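Print this page | E-mail this page

Filed under: Talks and Events > Automation > Speaker Notes

Can a machine do the chores yet? Notes for the Pestport talk

Slot is 25 minutes including questions. Start without the slides. Ask the room who has a robot vacuum at home, then ask who has stopped using theirs. Wait for the hands.

Opening. The chores I want to talk about are dull ones. Emptying a dishwasher, putting stock back on a shelf, sorting a tray of mixed fixings at the end of a shift. Say early that my answer is "some of them, slowly, in places set up for it". People can then relax and listen to the detail.

What works now. Fixed jobs with fixed parts. The Brustex line at Urnside loads trays of identical brackets all day and has done so for two years. Same part, same tray, same light. Explain that this took a good deal of carpentry and patience before any clever software came into it. Guides, stops, a chute that had to be rebuilt.

What does not work yet. Anything where the parts change and no one has told the machine. Use the tea towel. A person picks up a tea towel without thinking about which corner they have hold of. A machine has to find an edge, pinch it, lift, and work out what shape it now has. Don't spend more than a minute on this, it always gets a laugh and then runs over.

Next slide. Leave it up while talking about simulation. Most of the practice is done in software now, as a practice run costs very little there and a broken plate costs nothing at all.

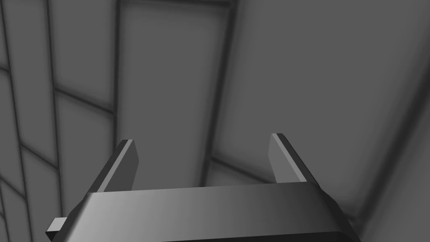 Slide 6. Simulated view over the gripper, jaws open, grey panelled surfaces beyond.

Talk about the two fingers. Nearly everything we ask of the machine has to be done with a pair of flat jaws that open and close. Get people to try it: thumb and one finger, stiff, no wrist. Pick up your pen. Now try your programme. The pen is fine, the programme is a nuisance.

Then the numbers from the Kang trial. We set 2,059 pick-and-place attempts in simulation and 900 on the bench. The job was putting mugs on a rack. On the bench 255 attempts failed. Most of the failures were the handle facing the wrong way. Give the figures slowly and repeat the 255. Someone will ask about the simulated failures, and the answer is that there were fewer, and that we don't trust the number much. Simulated mugs don't have a chip in the rim or tea in the bottom.

Cost. Be plain. For a shop floor with one steady job the sums can work. For a kitchen they don't, and I would not tell anyone to wait for it before replacing a dishwasher.

People. There will be a question about jobs. At Urnside the tray loaders moved to inspection and packing. Say that, and say also that it was a small site and I can't speak for a large one.

If time is short, drop the tea towel and keep the pen.

Close on the mug rack. Next stage is mixed crockery, starting in September, with bowls first and glasses left out. Then questions. Repeat each one into the microphone, the back rows at Pestport can't hear the front.

Tags: robots, housework, shop floor, simulation

Print this page | E-mail this page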